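手持ちグリッパー型データ収集キット「Tomach」レビュー　二台目を買う前に書いておくこと

2024-05-04

結論を先に書くと、買って後悔はしていないが、人に勧めるかと聞かれたら黙る。そういう道具である。

うちは四人の小さな会社で、片付け作業を学習させる仕事を請けている。机の上のものを元の場所に戻す、本を閉じて重ねる、缶をどかして拭く場所を空ける。人間なら考えずにやる動作の手本を集めて、方策モデルに食わせる。手本の集め方は長いこと遠隔操作だった。アームの前に座り、リーダー側の腕を動かし、フォロワー側がついてくるのを見ながらやる、あれである。

遠隔操作の欠点は書くまでもない。遅い。疲れる。アームのある部屋でしか録れない。だから同じ部屋の同じ机のデータばかり増えて、部屋を変えるとモデルが途方に暮れる。手持ちグリッパーはそこを解決すると言われて何年か経つ。人が直接握って物をつかみ、手首側のカメラで記録し、あとから軌跡を復元する。アームは要らない。理屈はよくわかる。理屈がよくわかる製品ほど疑ってかかることにしている。

販売ページには「箱から出して十五分で最初のデモ」とあった。十五分では無理だった。初日は午後をまるごと使った。

開封と組み立て

キットの中身は、グリッパー本体、指の部品、カメラの固定具、校正用の印刷ボード、充電ケーブル、それに薄い説明書。説明書は英語で、図が小さい。ネジは袋に小分けされているが、袋に番号がついていない。説明書のほうには番号がある。つまり番号を知っている人だけが楽に組める。

組み立てそのものは難しくない。難しいのは、組み終わったあとに指の動きを左右で揃えるところだ。片側だけわずかに早く閉じる。紙を一枚はさんで閉じてみると、抵抗の違いで右が先に当たるのがわかる。これを調整するネジがカメラの固定具の裏にあり、固定具を外さないと回せない。固定具を外すとカメラの位置が変わるので、校正がやり直しになる。設計した人は一度でも自分で調整したのだろうか、と二回目の校正のときに思い、三回目で確信に変わった。

サポートに問い合わせたところ、Ultan Tierneyという担当者から翌日に返事がきた。返事は早いし丁寧だった。内容は「次の改訂で改善を検討します」。改訂の時期を尋ねたら、八月を目標にしているとのこと。目標という言葉の値打ちは、この業界の人なら知っていると思う。

握り心地

ここは褒める。グリップの太さがよく、長く持っても指の付け根が痛くならない。前に試したDranisの手持ち機は角が立っていて、一時間で人差し指の横が赤くなった。Tomachは丸い。手の大きい同僚も小さい同僚も文句を言わなかったので、この点は本当によくできている。

ただし重心が前にある。持ち上げているあいだ、手首が先端の重さに逆らい続ける。最初の二十本ほどは気にならない。それを過ぎると、物を置く直前に先端が下がる癖が出てくる。厄介なことに、本人は気づかない。録画を並べて見て初めて、後半のデモが前半より低い軌道で机に近づいているのがわかる。モデルはその癖も律儀に覚える。疲れた人間の手本を集めれば、疲れた動きのロボットができあがる。

それで、連続で録るのは四十分までと決めた。タイマーが鳴ったら、調子がよくても置く。

トリガーの引きしろは長めで、半分まで引いたところに軽い引っかかりがある。仕様なのか個体差なのかは聞いていない。薄い本の表紙をつまむときにこの引っかかりが邪魔で、指を閉じきるまでに一拍空く。再生すると、つかむ前に毎回ためらっているように見える。

指について

付属の指は柔らかい樹脂で、缶のような丸いものには強い。押しつけると形に沿って変形し、多少ずれていても持てる。机の上の小さな缶なら、初めて握った人でもまず失敗しない。

本は駄目だ。閉じた雑誌を机から持ち上げようとすると、指先が表紙の下に入らない。机の縁まで滑らせてから、はみ出した部分をはさむ。人の手でもたまにやる動作なので悪くはないが、作業者によって滑らせる向きがばらばらになる。ある人は手前に、ある人は横に。手本の中で解き方が割れると、少ないデータでは学習が迷う。結局うちでは「本は手前の縁に寄せてからつかむ」と手順書に書いた。

手順書に書いた瞬間、自然な人間の動作を集めるという売り文句はどこかへ行く。これは道具の責任ではないのかもしれない。ただ販売ページは「人が普段通りに動くだけで」と繰り返している。普段通りに動いたデータは使えなかった、というのが私の経験である。

開いた本はさらに難しい。ページが浮いて、つかんだ拍子に別のページがめくれる。開いた本を閉じる課題は、成功の定義から考え直した。表紙が完全に閉じたら成功なのか、少し浮いていてもいいのか。最初にこれを決めずに録り始めたせいで、あとから全部見直す羽目になった。急がば回れと言うが、回り道の入口がどこにあるかを先に教えてほしい。

ペンは向きによる。指の開く方向に対して横たわっていればつかめるし、平行だと手首を大きくひねることになる。手首をひねるとカメラも一緒に回り、位置推定が飛びやすくなる。これは次に書く。

位置推定

この製品の一番の売りで、一番の弱点でもある。

手持ち機はアームと違い、関節角から手先の位置を計算できない。カメラの映像と慣性センサーから、手がどこをどう動いたかを推定する。推定がうまくいけば、どこの部屋でも録れる。うまくいかなければ、録った時間がそのまま捨てられる。

四日間で録ったデモは284本。そのうち、軌跡の復元に失敗して使えなくなったものが40本あった。七本に一本近くを捨てた計算になる。販売ページにある失敗率はこれよりずっと低い。どういう部屋で測ったのかは書いていない。おそらく壁にポスターの一枚も貼ってあるのだろう。

失敗の原因を一本ずつ見た。全部見るのに一日半かかり、この時間は誰にも請求できない。多かったのは次のような場合である。

白い壁だけが大きく映る向きで止まったとき。手がかりになる模様がなく、推定が漂う。
大きな窓に正面から向いたとき。自動露出が外に引っ張られて、机の上が沈む。曇りの日はましになる。
手首を素早くひねったとき。映像がぶれ、慣性センサー頼みになる。
机の上に物が少なすぎるとき。片付けの課題なので、終盤になるほど物が減る。つまり作業が成功に近づくほど位置推定が怪しくなる。

最後のものには苦笑した。片付けを教えたい人間にとって、きれいな机が敵になる。対策として、片付けの対象にしない物をいくつか机に残すことにした。効果はあった。ただ、モデルがその残した物を目印として覚えてしまう心配があるので、録るたびに置き場所を変えている。対策の対策である。

窓については、カメラの露出を手動で固定すれば改善する。設定画面の三階層下にその項目があり、初期値は自動になっている。どうして自動が初期値なのか理解に苦しむ。Tierney氏によれば、屋内の多くの環境では自動のほうがよい結果になるそうだ。窓のない屋内のことだろうと思う。

校正

印刷ボードを机に置き、グリッパーでその周りをなぞるように動かす。一回二分。これ自体は苦にならない。問題は、いつやり直すべきかを機械が教えてくれないことだ。固定具が少しずれても警告は出ない。録り終わってから復元にかけると、軌跡が机にめり込んでいる。

うちでは午前と午後の初めに必ず校正し、さらに落としたりぶつけたりしたら無条件でやり直す。自己申告なので、ぶつけたことに気づかない人のデータが混じる。二日目の午後のデモはまとめて怪しく、復元に成功した扱いになっていても、机の面がわずかに傾いて出た。これは上に書いた失敗の数には入れていない。入れたらもっと悪くなる。

ソフトウェア

録画用のアプリは素直でよい。録画開始、停止、成功か失敗かの印、それだけ。印は後から変えられる。作業者に渡して説明が三分で済むのは立派だ。Dranisのアプリはログインだけで三分かかった。

変換ツールはひどい。記録を学習用の形式に変換する際、時刻のずれを自動で補正するのだが、どれだけ補正したのかを出力しない。気になって自分で突き合わせたところ、グリッパーの開閉の信号が映像より遅れている記録があった。ものをつかむ瞬間が遅れて記録されれば、モデルは空振りしてから指を閉じることを学ぶ。ごく小さなずれでも、缶の縁のような狙いの狭い場所では結果に出る。

これを報告したら、Nazar Dmytriv氏という開発側の人から直接メールが来た。遅れは把握していて、次の版で補正量を出力に含めるという。添付の暫定スクリプトは動いた。礼儀正しく有能な人だという印象を持ったし、だからこそ、なぜこれが出荷時に入っていなかったのかと思う。

クラウドへの自動送信は初期設定で有効になっている。客先で録る仕事の場合、これは切っておかないと契約違反になりかねない。切る項目はすぐ見つかる。見つかるが、更新のあとに一度、有効に戻っていた。再現できなかったので私の操作ミスの可能性もある。それ以来、更新のたびに見ている。

作業者に渡してみた

自分で使うだけなら癖は覚えられる。問題は人に渡したときだ。社内の二人と、手伝いに来てもらったOrla Breathnachさんに使ってもらった。Breathnachさんは遠隔操作の経験が長く、手持ち機は初めて。

面白いことに、経験のない二人のほうが早く慣れた。Breathnachさんは最初、アームを操作するときのように、動かしては止まり、動かしては止まりする。遠隔操作では正しい癖である。手持ち機でやると、止まっている時間ばかりの長いデモになる。本人もすぐ気づいて直した。三十分で一番きれいなデータを出すようになったのはさすがだと思う。

感想を聞いたら「手が画面に入らないように気をつけるのに疲れる」と言われた。空いている左手が、つい物を押さえに行く。本を押さえて、缶を支える。片腕のロボットにその左手はない。録画に左手が入った時点で、そのデモは捨てるしかない。販売ページの動画では、作業者が左手をきちんと背中に回している。あれは気取っているわけではないらしい。うちでは左手に何か持ってもらうことにした。

遠隔操作との比較

同じ課題を、遠隔操作で半日、手持ちで半日録った。遠隔では使えるものが118本。手持ちは録った本数こそ多かったが、復元の失敗と左手の混入を除くと差は思ったより縮む。それでも手持ちのほうが多かったことは公平に書いておく。部屋を変えて録れる点も大きい。会議室でも、窓際の机でも、持って行けば始められる。アームを台車に載せて運んだことのある人なら、この一点だけで財布を開くかもしれない。

問題は、集めたもので学習したモデルが実機で動くかどうかだ。遠隔で録った動作は、実機で実行できることが保証されている。実機が一度やった動作だからである。手持ちの動作にはその保証がない。人の腕は肘を逃がし、肩を回し、ロボットの腕が届かない角度から平気で物をつかむ。机の奥の缶を取りに行ったデモのかなりの部分は、うちのアームでは関節の限界にぶつかった。

到達できるかどうかを録画時に判定する機能はない。変換ツールに後付けの検査があるだけで、それも対応機種の一覧にうちのアームがない。自分で書いた。二日かかった。機種の一覧は今後増えるという。今後という言葉も、目標と同じ棚に置いている。

耐久性

二か月目の時点で、指の片方の根元に細かいひびが入った。使用時間は長くない。交換用の指は二本組で売っていて、一本だけでは買えない。値段は高すぎはしないが、消耗品だとどこにも書いていないのは不誠実だと思う。グリップと本体はびくともしていない。ネジは緩む。週に一度締める。

電池は午前中いっぱい持つ。午後は充電しながらになり、ケーブルが手首にまとわりつく。ケーブルが映像に入ると位置推定の邪魔をするので、腕にテープで留めている。

知り合いの会社ではQuinlanの手持ち機を使っている。外付けの位置センサーを部屋に置く方式で、復元の失敗はほとんどないそうだ。代わりに設置が面倒で、持ち運びの利点が薄れる。自分で触っていないので評価はしない。

よかったところ

グリップの形。長く持てる。
アプリの簡潔さ。
部屋を選ばない、という約束の八割くらいは本当。
問い合わせへの返事が早い。

困ったところ

調整ネジの位置。
校正の劣化を知らせない。
変換時の補正量が見えない。
指が消耗品なのに、そう書いていない。
販売ページの失敗率。

どういう人に向くか

自分で変換スクリプトが書けて、録った映像を一本ずつ見る根気があり、アームを運ぶことに疲れ果てている人。これに当てはまるなら買ってよい。集めれば集めるほど賢くなる、という話を上司から聞かされて買いに行かされる人は、少し待ったほうがいい。集まるのは映像であって手本ではなく、映像を手本にする作業は今のところ全部こちら持ちである。

うちでは一台をこのまま使い、二台目は八月の改訂を見てから決める。調整ネジが表に出ていたら買う。出ていなかったら、また同じことを書くと思う。

追記。指のひびについて、Tierney氏から無償交換の連絡があった。ありがたく受け取る。評価は変えない。

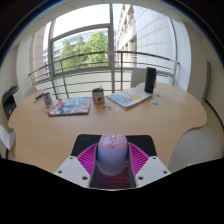

手持ちで集めたデモだけで学習を始めても大丈夫か。遠隔操作の分も混ぜたほうがよいのか。

混ぜたほうがよい。うちでは手持ちの分だけで学習すると、つかみに行くまでの動きは滑らかなのに、アームの可動範囲の端で止まることが多かった。遠隔操作の分を少し足すと、その止まり方が減った。比率は課題によるので、まず同じ課題を両方で半日ずつ録り、到達できないデモを除いてから配分を決めるとよい。除く作業は学習の前に済ませておくこと。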